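News > Lab Notes > Hand-Held Grippers

Trying two sets of finger pads on the hand-held gripper

1 Jun 2024
By Chenxi Long

We have spent the past few weeks deciding which finger pads to keep on the hand-held grippers. The choice came down to two. The Nestex pad is smooth rubber and came with the tools. The Bultia pad has a fuzzy face and was ordered in December, then sat in a drawer until May. Both fit the same flat finger plate, so swapping them takes one person and a small screwdriver.

The test was simple. Pick an item up off the table, hang it on the wire stand or put it down on the far side, and go back to the start. We ran 576 picks in all, split evenly between the two pads. Items were hats, small bottles, boxes and a few thin sticks. A pick was marked as failed if the item slipped, if it came up with something else attached, or if the operator had to close the fingers a second time.

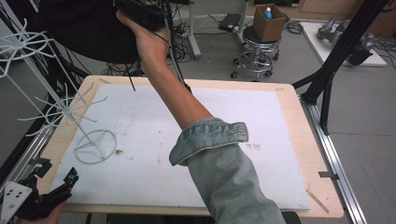

At the test table, with the gripper in one hand and the wire stand on the left.

The rubber pad did well on bottles and boxes, as expected. It had trouble with hats. Knit fabric tends to slide out from between the fingers just as they close, and you end up pinching the table. We logged 20 failed picks on hats with the rubber pad and 6 with the fuzzy one. On bottles the two were even. On sticks the rubber pad was a little better, mostly because the fuzzy pad lets a thin stick turn in the grip.

Wear is the open question. The fuzzy pads pick up lint and we don't yet know how long the face will last. Başaran has been cleaning them with tape at the end of each session, and the grip seems to come back after that. We will keep a spare pair with each tool for now and write the date on the bag when a pair is opened.

A few notes on the camera. It sits behind the fingers and looks out between them, so anything that makes the fingers thicker takes away from the view. The fuzzy pad is slightly thicker than the rubber one. We were worried about this before the test, but with the fingers fully open there is still a clear strip of table in the middle, and operators did not report any trouble lining up.
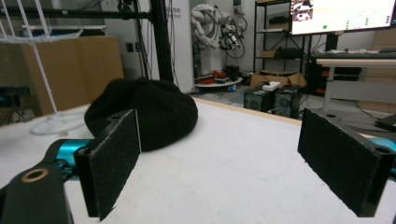
Soft items need a different approach from hard ones no matter which pad is on. Come in low, open all the way, and take a fold of the fabric instead of the whole thing. New operators tend to go for the top of a hat and squeeze. It works some of the time, but the hat then hangs crooked and is hard to get onto a hook.

We also tried the Diltov controller settings at two closing speeds. The slow setting gave cleaner picks on fabric and made no difference on boxes. It does make a long session longer, and two people asked to go back to the fast one by the afternoon. I would leave it on slow for fabric and let people choose for the rest.

For the next round, please use the fuzzy pads on all tools unless your task is mainly sticks or other thin parts. There are 9 pairs in the parts drawer. If you take the last one, send me a message so I can order more. The log sheet has a new column for pad type - fill it in even if you didn't change anything.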